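Desk Arm Cell, Brullovville Office: Frequently Asked Questions

Last updated 2022-09-26 by Cristian Rengifo

These are the questions that come up most from people who share the arm on the fourth-floor desks. If yours is missing, write it on the sheet by the Kovács cabinet and it will get added.

Who looks after the arm?

Cristian Rengifo does the scheduled work and keeps the log. Anyone on the booking list can do the daily check. Only people who have done the Drekora setup session should open the gripper or change a motor.

What is the daily check?

Power off, move each joint by hand through its full range, and feel for grit or a tight spot. Look over the jaw fingers for cracks. Check that the clamp at the base is tight. Power on and wait for the green light. Run the homing routine once with nothing in the jaws. Initial the log.

The green light doesn't come on. What now?

Switch off at the power strip and count to ten. Reseat the connector at the base, then the one behind the gripper motor. The second one works its way out more often than the first. Switch on again. If the light is still off, swap in the spare cable from the drawer marked CABLES. If that doesn't help, tag the arm out and tell Cristian.

It homes, but the gripper closes off center.

Usually one finger has slipped on its mount. Loosen both finger screws, close the jaws on the 12 mm gauge block, and tighten the screws again with the jaws closed. Go evenly from side to side. Then redo the gripper calibration, which is step 4 on the laminated card.

How often does it need calibrating?

The joints get a full calibration every 100 hours of run time, and after any motor swap. The gripper gets one whenever the fingers have been touched. The log sheet has a column for hours. Please fill it in – we lost most of July because people left it blank, and the calibration had to be redone to be safe.

What grease do we use?

Cirkov light grease, on the wrist gear only. The other joints are sealed. A dab the size of a match head is enough. Wipe off what squeezes out, or it ends up on the fingers and things slip.

Error 71 keeps coming up.

On our controller that is a motor over its temperature limit. Stop the job, let the arm rest on its stand, and leave it for a quarter of an hour. If it returns on the same joint the same day, check for a cable pulling against that joint before you blame the motor.

Can I leave my things on the desk while the arm is running?

Some things, if they are outside the reach you have set for the job. The arm only knows the limits in its job file. It doesn't know where you put your laptop. 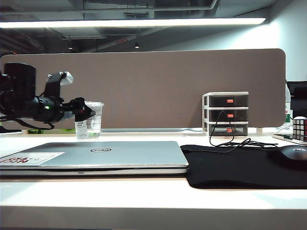

Set the limits first, then move the arm slowly by hand to the far corners of its reach and see what it would touch. For grasp tests with a cup, keep the water low and have paper towels ready. Loose cables are the other thing to watch. Tie them back or route them behind the desk before you start.

How do I clean the fingers?

A dry lint-free cloth for dust. For sticky residue, use a cloth slightly damp with isopropyl alcohol, power off, and let the fingers air out before restarting. Don't spray anything at the gripper.

Can I change the fingers for my own?

Yes, if they fit the standard mount and weigh no more than the stock pair. Put the stock pair back when you finish, recalibrate, and note both changes in the log.

Where do I report a fault?

In the log first, with the joint and what you were running. Then message Cristian. Tag the arm out if it made a new noise, moved when it shouldn't have, or failed homing twice in a row.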